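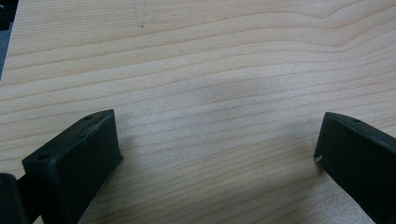
Figure 3. Pale wooden surface with the grain running mostly lengthwise. The lines are straighter in the lower part and more wavy towards the top.

Last updated: January 13, 2024

4. How households care for unpainted wooden surfaces

4.1 What the residents told us

In the earlier section we described the two housing estates, Tidamell and Kommont, and the way in which the households were invited to take part. In the present section we turn to the daily care of table tops, benches and shelves of light-coloured wood, of the general kind shown in Figure 3. The questionnaire was sent to 408 households in April, and 190 of them sent it back with all the main questions answered. We consider this a fair result for a form of eight pages, but it also means that more than half of the homes are silent in our material, and the reader should keep this in mind.

The first question was a simple one: what do you use when you clean the wood? Most residents answered that they use a damp cloth and nothing more. A smaller group adds a little dish soap. Oil and wax were named less often than we expected from the interviews in the pilot study, and where they were named, the resident was usually not able to say which product it was. "The one in the yellow tin" is a typical answer. We did not try to correct such answers or to guess the product behind them.

The second question asked how often the surface is treated with oil or wax. Here the two estates differ. In Tidamell, where the kitchens were fitted by the same builder, the residents had received a leaflet from Van Wijk when they moved in. The leaflet advises a thin coat of oil twice in the year. In Kommont there was no leaflet, and the habits are much more mixed. Some residents had never treated the wood at all, while others did it each time that guests were expected.

4.2 Marks, stains and colour

A total of 125 households reported at least one mark that they found disturbing. Rings from cups were the most common, followed by dark spots near the sink and by scratches. The word "disturbing" was chosen with care in the questionnaire, but we now think it was not a happy choice. In the interviews it became clear that several residents have marks which they notice every day and do not mind. One woman in Kommont spoke with real warmth of a burn left by her late husband's pan, and she had ticked the box "no marks". A man in the same building had ticked "yes" for a scratch that he could find only by touching it.

The change of colour is a different matter. Light softwood becomes more yellow with the years when it stands in daylight, and this was often described as dirt. Residents who believed that the yellow tone was dirt cleaned the surface more strongly than the others -- some with scouring powder -- and they were also less content with it. We cannot say from our data whether the strong cleaning made them less content or whether the discontent came first.

The direction of the grain was mentioned by few people, and mostly by those who had sanded the surface themselves. They knew that one should sand along the lines, and they complained that this is difficult where the grain bends. One resident solved the problem by sanding only the straight part. The result, in his own words, is "a table with two climates".

4.3 Interviews

After the questionnaire we carried out 45 interviews in the homes. Each interview took over an hour in most cases, longer than planned, and the talk often went away from the wood to the kitchen as a whole, the neighbours and the rent. We have kept these parts in the transcripts but they are not used here.

A question that returned many times was who in the home is responsible. In homes with two adults, both usually said that the wiping is shared. The oiling was almost always the task of one person, and the other person did not know where the oil was kept. In the Cament building, at the north side of Kommont, the residents share a tin and a set of cloths, which stand in the laundry room. This arrangement has no written rules. It seems to work well, although two residents said that the cloths are never where they should be.

The landlord's own guidance was known to very few of the people we interviewed. Those who knew it had found it too general, for it speaks of "wooden parts" and makes no difference between a floor, a door and a bench top. We return to the wording of this guidance in Section 5, together with the comments that the residents wrote on the last page of the form.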